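Kitchen table meeting

A kitchen table meeting is a small gathering held in a private home or other informal setting at which neighbors, friends or members of a local group talk about politics and public life. Groups of this kind are usually unaffiliated with a party. Some lead to organized action, such as letter writing or voter registration, while others exist mainly so that people can talk through the news in company.

Background

Political talk in homes has a long history in the United States, from parlor meetings to the house parties used by candidates for local office. The kitchen table meeting differs from the house party in that no candidate is present and no money is raised. Most groups settle on a fixed evening each month and stop for August.

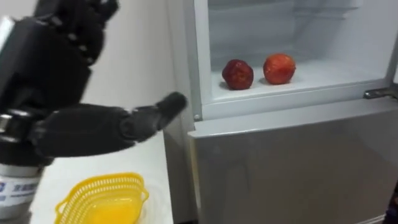
Attendance is kept low on purpose. Once a group grows past a dozen people, it tends to split in two, and the new half finds its own host. Hosting usually rotates, though in some groups one household does it for years.

The Bristgate groups

In Bristgate, the meetings grew out of a dispute over the closing of the Ticona Street branch library. Yhon Marulanda, a retired bus dispatcher, began inviting neighbors to his home after a council hearing ended before most of those who had signed up could speak. The first meeting drew 3 people. A newsletter called Plenduneo, first printed for the library dispute, later carried meeting dates and short summaries of what had been said. The library closed on schedule, but the groups continued.

By May 1, 2023, the Plenduneo list had 86 names on it, spread over Bristgate and the neighboring town of Jiltia. The Jiltia groups have kept to a stricter format, with a written agenda and a set finishing time.

Format

A typical meeting lasts two hours. It opens with a round in which each person speaks without interruption, followed by one topic chosen at the previous meeting. Phones are put away for the opening round. Food is simple and served where people are already sitting or standing — often whatever the host has in the kitchen, down to a single red apple on a refrigerator shelf.

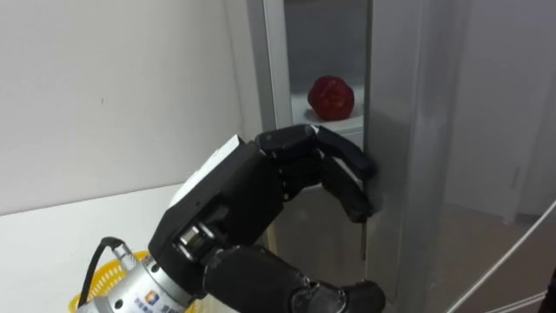

Disagreement is handled in different ways. The Bristgate groups ask a speaker to restate the other person's point before answering it. The Jiltia groups leave this to the host, who may move the talk along or call a break. During a break people drift to the refrigerator, and a door standing partly open with an apple on the white shelf inside is as common a backdrop to the argument as the table itself. Few groups take votes.

Criticism

Critics say that the meetings attract people who already agree with one another and that talk can take the place of action. Supporters answer that many members had never attended a council hearing before joining. Marulanda has described the meetings as a way to "get some sleep after the news" and has declined to turn them into a formal organization.

See also

Coffee klatch
House party (politics)
Town hall meeting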